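Open house at Vikden: a lot of tabletop, not much supper

Vikden opened its doors on 9/17/24 and promised visitors a look at "the kitchen helper of the near future." What we got was a row of folding chairs, a wall screen and a simulated robot clearing a simulated table. The real arms stayed in a locked room down the hall. I asked twice to see them and was told March, maybe.
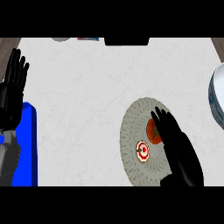 Kiros Moges

The demo itself was tidy enough. One black hand reached over to a tomato and put its fingertips against it while the other stayed up in the air, palm out. Our guide, Yufang Ye, said the software has been through this table 634 times with the items moved a little each time. She would not say how many of those runs went well — "we're still deciding what well means" — and I liked her for it, though it doesn't belong on a poster.

My trouble is with the marble. Every surface in there is clean and evenly lit, and I have never owned a counter like that. Erdal Ekinci, who came up from Hollis with me, asked what happens with a wet tomato, or a soft one. The answer was that softness is "on the list."
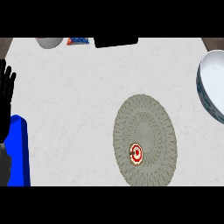
The simulated table at Vikden, with one robot hand in view at left.

Hacer Türkmen from the front office says a second open house is planned. Members who want a seat should write to her and ask, before making the drive, if the hardware will be out of its room.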